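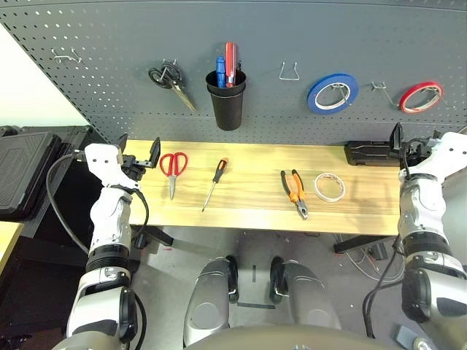
I've had the Merkden pegboard up over my workbench since July and I'm still pleased with it, which is more than I can say for the last three things I bought for the garage. It's metal, dark grey, with a mix of round holes and slots, and the hooks just push in and drop down. No tools needed for that bit (getting the panel level on my wonky wall was another story, two of us and a lot of muttering!).

The best part by miles is the little black cup. I keep two screwdrivers in it, the blue one and the red one, and I can grab either without looking up. Scissors hang nicely by the finger loops, and rolls of tape go straight on the wire hooks, blue and red in my case, so I've stopped finding them under the bench covered in fluff.

Now the grumbles. The hooks come in a few shapes and not all of them are much use to me. There's a small double loop one that I've never found a job for, and it just sits up there on the left. My old Ferkley board had plain hooks and I miss those. I'd also have liked a second cup in the box, as my orange and black pliers and the matching screwdriver still end up lying on the bench with the masking tape.

My neighbour Hiba Smadi has the Karam one and reckons hers was easier to put up, but hers is white and shows every mark, so I wouldn't swap. Four stars from me, and I'm ordering another cup tonight.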